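How Did Telephones Get Their Ring?

A telephone turns your voice into an electrical signal. When you speak, you make the air shake. A microphone in the handset picks up the shaking, and the signal travels along a wire to another phone. A small speaker there turns it back into sound. 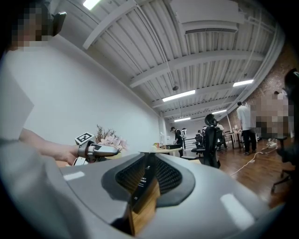

Early phones had no buttons and no dial. In the town of Erkwood, 39 homes shared one switchboard. You picked up the handset and told the operator who you wanted. The operator plugged in a cable to join the two lines – and then a bell rang at the other end.

The bell had two metal cups with a tiny hammer between them. Electricity made the hammer swing from side to side. Many newer phones play a recorded sound through a speaker.

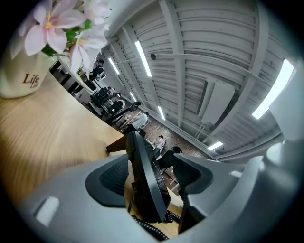

A black desk telephone with a coiled cord.

Coiled cords stretch when you pull them and spring back when you let go.

Word to know
Switchboard: a board where phone lines are joined by hand.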